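Search this site Go

Repair Belongs in the Public Budget

By Silvana Prado
May 20, 2021

In March the town council of Drirkstead voted to end its support for the repair room in the old Bittencourt building. The saving is small. The room cost the town $963 a month, most of it for heat and insurance, and it opened to residents two evenings a week. The Elov Institute for Household Policy, on whose behalf I write, believes the decision was a mistake and that other towns now reviewing similar spending should decide differently.

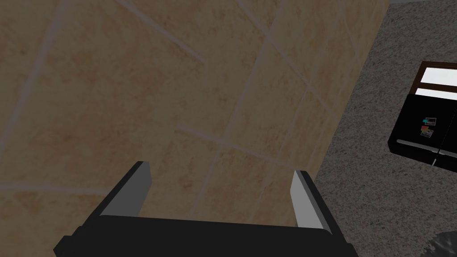
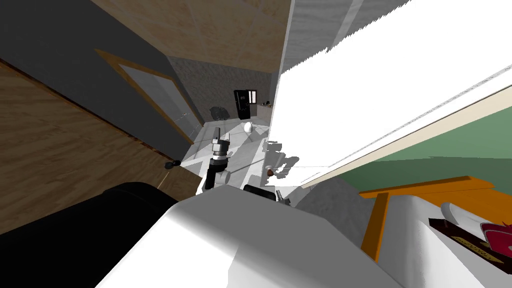
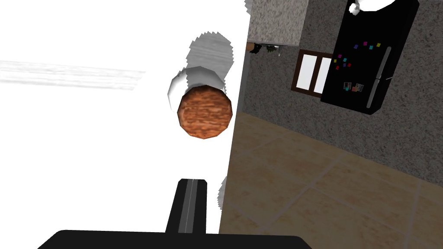
The argument made by the council was that repair is a private matter. A resident who owns a toaster should pay to have it fixed or pay to replace it. On its face this is a reasonable position, and it deserves a serious answer. Public money should not be spent on private goods without a clear public return.

The return, in our view, lies in what the town does not have to haul away. When a toaster or a vacuum cleaner is thrown out, the owner bears almost none of the cost of its disposal. The town collects it, stores it, and pays a contractor to take it to the transfer station at Risum. Those charges appear under a different heading in the budget and are voted on at a different meeting. The council compared the cost of the repair room with zero. It should have compared it with the waste bill.

There is a second difficulty. The private repair trade on which the council relies has largely gone. Drirkstead once had a shop that would rewire a lamp or replace the belt on a washing machine. It closed when its owner retired, and no one took the lease. A resident who wishes to pay for a simple repair must now drive 20 miles, leave the appliance, and make the same trip again to collect it. Few people will do this for an item worth less than $100. They will buy a new one, and it is hard to blame them.

Critics of public repair programs sometimes say that modern appliances cannot be repaired at all. This is true of some of them. Housings are glued shut, parts are not sold separately, and manuals are withheld. We support state legislation to change these practices and have testified in its favor. Yet a great many faults remain ordinary ones: a worn cord, a blown fuse, a clogged filter, a loose switch. Such faults require a screwdriver, a clear table, and a person who has done the work before.

It has also been suggested that the public library could lend tools and leave the rest to residents. The Institute supports tool lending, and several of our member towns do it well. It does not replace instruction. A person who has never opened a kettle will seldom begin alone, and where electricity is involved that caution is sensible.

We do not ask that every town operate a workshop. A smaller town may do better to share one with its neighbors or to pay a traveling repairer for a fixed number of visits. What we ask is that the cost of repair and the cost of disposal be set out on the same page before a vote is taken. Council members may still choose to close the room. They would at least do so with both figures in front of them, and residents would be able to see what had been weighed.

The Drirkstead decision takes effect at the end of the budget year. The Institute has written to the council to request that it be reconsidered before then.

20 shares
2 comments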